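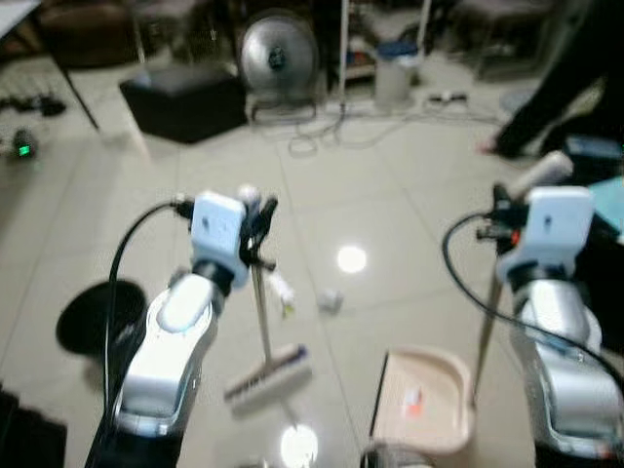
Brush and tile floor, ground level.

About Us

Ziltasstead is a small school for adults who want to work in building care. We teach floor care, window work, supply room management and the paperwork that goes with a cleaning contract. Classes are held in Veltetdale, on the ground level and second floor of the old Ma building, next to the bus turnaround.

The school was started by Jin-sol Heo, who ran night crews in office buildings before she began teaching. Her first course was an evening class with 4 students and one textbook, which she had written herself and had copied at a print shop. The textbook is now in its third edition. It is still spiral bound so that it lies flat on a cart.

We now enroll 125 students a year. Most of them already have jobs, and many come to us through their employers. Others are changing trades or coming back to work after time at home. No high school diploma is required. Students should be able to read a product label in English, and we offer a reading class before each term for anyone who wants the practice.

What we teach

The core program is 54 classroom hours plus a work placement. It covers daily and periodic floor care, restrooms, glass, trash and recycling, safe storage of chemicals, and how to read a safety data sheet. Students also learn how to walk a building with a client, measure it, and write down what was agreed. That last unit was added at the request of graduates who had gone out on their own and found bidding harder than the work.

After the core program, students may take any of our short courses:

Stone and tile floors
Carpet and upholstery
Schools and day care centers
Starting a one-person business

Each short course meets for 3 Saturdays. Tuition includes the textbook, gloves and eye protection. Work shoes are the student's responsibility. Please buy closed shoes with a non-slip sole before the first class. 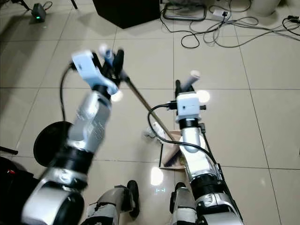 Long-handled brush and dustpan, tile floor.

Work placements

Every student in the core program spends two weeks with an employer. Our longest placement partner is Cemomico, a property management company with offices and apartment buildings on both sides of the river. Placements are paid at the employer's starting wage. Day, evening and overnight shifts are available, and we ask for your first and second choice at registration.

The employer fills out a short report at the end of the placement. We go over it with the student in person. A weak report doesn't mean failing the program, but the student will be asked to repeat the unit it refers to.

Our building

The front office, the reading room and two classrooms are on the second floor. Practical classes are taught on the ground level. There is an elevator at the rear entrance. Parking is free after 5 p.m. in the lot behind the building, and the Route 9 bus stops at the door.

Registration

The winter term is open for registration through the end of November. Forms can be picked up at the front office or mailed to you on request. A payment plan is available for the core program. Employers sending a group should call ahead so that we can hold seats together.

This page was last updated Sunday, October 27, 2024.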